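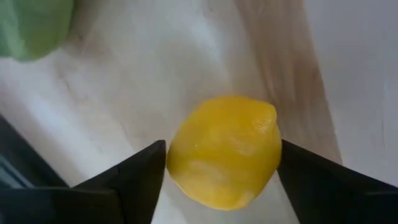
One grower at the Forsyth site told us that peel color alone was a poor guide to ripeness, and that buyers at Tonine still judged lemons by weight in the hand. We took this remark as the starting point for the second round of grading.

Figure 2. A lemon with deep golden yellow peel on its upper part and lighter yellow toward the narrower end.

Fruit came from 2 orchards, Forsyth and Nerkell, and was picked in March. From each we drew 50 lemons and set aside 20 for juice yield. Peel color was scored at the top and at the lower end, as a single score hid the shading seen in fruit like that in Figure 2. Dimpling of the rind was scored separately. Fruit with split peel was left out of both sets.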